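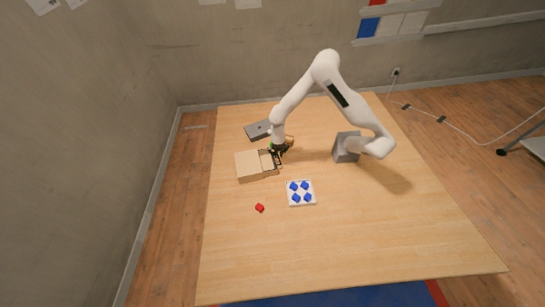
I hit 400 last night, a bit after eleven, with a cold cup of tea next to the keyboard and a cramp in my left thumb. Four hundred demonstrations! I did a small lap of the kitchen. Then I sat back down and watched the first fifty again, and had to admit that most of them are rubbish.

Some background for anyone new. I've been trying to teach a simulated arm to do simple tabletop jobs by showing it, over and over, how I'd do them. I drive the arm with a game controller, the simulator writes down every joint angle and camera view, and later on a network tries to copy me. The project is called Brarkis (Firdevs named it, it doesn't stand for anything, please stop asking) and the aim for the summer is 1568 good runs across all the tasks. Good being the word I skipped over when I agreed to it.

The tabletop at the moment has the open cardboard box, a white tray with four blue cubes on it, one red cube off on its own, and a flat grey thing at the back that I never touch. You'd think picking up a small object and getting it to a box would be the dull part. It's where I lose nearly all my time. The box flaps are folded open, so they stick out further than you expect, and if I come in low from the right the fingers catch the cardboard and the whole lot shuffles across the platform. Come in too high and I'm letting go from a silly height and hoping. So I've ended up with a sort of pause, just above and to the right of the box, where I stop and have a think before I commit.

And that pause is the problem! Vusumuzi Van der Merwe trained a first little model on my early runs in April and sent me the result without comment. The arm went over to the box beautifully, stopped, and hung there. For ages. It had learned my dithering. Every frame of me sitting there wondering whether I'd lined it up properly went in as an example of the correct thing to do, and there were an awful lot of those frames.

I've changed a few things since then.

**I plan before I press record.** I look at where everything has landed, decide on the route, and only then start. It feels slow but the runs themselves are much shorter.

**I keep the fumbles, within reason.** My instinct was to bin anything with a wobble in it. Ingeborg Brandes talked me out of that over a very long lunch. If the network only ever sees perfect grasps it has no idea what to do when it's a bit off to one side, and it will be off to one side. So a missed grab followed by a clean second go stays in. A missed grab followed by me swearing and mashing buttons does not.

**I move the clutter about.** For the first batch I was lazy and left the tray and the box in the same spots. The model then more or less ignored the camera and went to where the box usually was, which I suppose is fair enough, I'd have done the same. Now I shuffle positions every few runs. The tray is annoying wherever it goes, mind you, and if it's in front of the box I have to swing wide or risk sending a blue cube flying.

I also went back through everything I'd recorded and sorted it. Out of the 400, I'm happy with 251. Another 19 I've put in a folder called "ask Xolani" where the object ends up in the box but got there in a way I can't really defend. The rest are gone. It hurt for a minute and then it was quite freeing, like clearing out a wardrobe.

Xolani Hendricks reckons I should have a proper rule for what counts, written down, so that when Nokuthula Pillay starts recording next week we're not teaching it two different jobs. He's right. My draft says one continuous approach, no contact with the tray, object released inside the box and the arm back up clear of the flaps before I stop the recording. I keep forgetting that last bit. I let go, feel pleased with myself and hit stop while the fingers are still down among the cardboard, so the poor model never finds out how to leave.

Next up is the red cube, then the blue ones one at a time, and I want to try with a lighter touch on the stick (Firdevs has lent me a better controller, with the dead zone turned right down, and so far I hate it). If anyone has a sensible way of tagging runs as they're recorded, without taking a hand off the controls, leave me a comment. I've been shouting "bad" at a dictaphone.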